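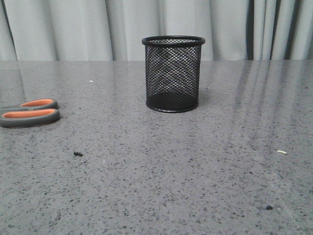

**From:** Otis Baptiste
**To:** Bellamy second floor list
**Date:** 1/22/26
**Subject:** Re: pens, the lack of them

Shakuntala wrote:

> Hi all,
>
> I went to sign for a package at the front counter this morning and ended up borrowing a pen from the delivery driver. He wanted it back. He stood there until he got it.
>
> I restocked that holder right before the holidays. Could whoever has the pens please return them? I'm not asking for names. Also, does anyone object to going back to the cheap ones? The Predudeck gel pens were nice, but I think that was the problem.
>
> One more thing while I'm at it. Can we agree on what lives on the counter? Last week I moved a stapler, a salad lid and somebody's tax envelope before I could put down a box.
>
> Thanks,
> Shakuntala Uniyal

I have looked into it. The mesh cup is empty down to the floor of it, and being mesh, it doesn't leave you much room for hope even from across the room. No pencil either. I remember a pencil.

I searched my own desk before writing this, in the interest of fairness, and found two Predudecks in the drawer and a third in my coat. I have no memory of taking any of them. They'll be back in the cup by the time you read this, and I'd invite the rest of you to check your coats.

On the cheap ones: no objection from me. For the record, the supply sheet says we bought 100 of the gel pens last February. I did a lap of the office at lunch and could account for 34, counting the one that's holding up the window in the copy room. (Please leave that one alone, it's load-bearing.) The rest have presumably gone home with people and are now writing grocery lists all over town.

The Skastero stick pens come in a box of 434. I don't know who decided on 434. It's an odd number of pens in every sense except the mathematical one. They skip, the caps crack, and they make your signature look like you're riding in the back of a truck, so I expect the box to outlast most of us. Unless someone yells, I'll put in the order with the next batch of toner.

As for the counter, I'm with Shakuntala. What I'd like to see on it is:

- the pen cup, with pens
- the scissors with the gray and orange handles
- the package you are signing for, while you are signing for it

Everything else can go on the shelf underneath, including the tape, which I know is controversial. The last time we discussed where the tape lives, the thread ran for two days and Ollel from accounts stopped eating lunch with us. If you feel strongly, write to me directly and spare the list.

I'd also like to point out that the scissors are still with us. Good scissors, too, with comfortable handles, the kind I'd expect to vanish first. So we're evidently able to walk past an object without pocketing it. I don't know what to do with this information. Someone suggested taping a plastic spoon to each pen, the way they do at the bank with flowers, and my only concern is that we'd then have to start keeping track of the spoons.

Please don't use the cup for anything else in the meantime. Before the holidays it had a banana in it, and I had to rinse the thing out in the kitchen sink with a bottle brush. Mesh is very hard to get banana out of.

Shakuntala, if you want a pen before the order comes in, I've put one aside for you in my top drawer. I'll need it back.

Otis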